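2018-06-22, Clistport

Second day with the Orkovau kit and I'm still not sold. The brochure says anyone can teach an arm a kitchen job in 44 minutes. We'd spent 13 of those just getting the software to admit the grippers were there. Halfdan Gunnlaugsson blamed my laptop, of course.
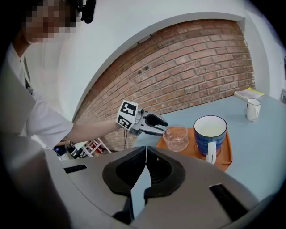 Lining up on the glass bowl, speckled mug next in the tray.

The grip itself is comfortable, I'll give them that. But the cable bothers me, and so does the price. Jerthorpe want two sets by September and I can't see what they'd do with them that the old Brøndum unit won't. Asked Halfdan about spare jaws. He's "looking into it". Wrist sore tonight.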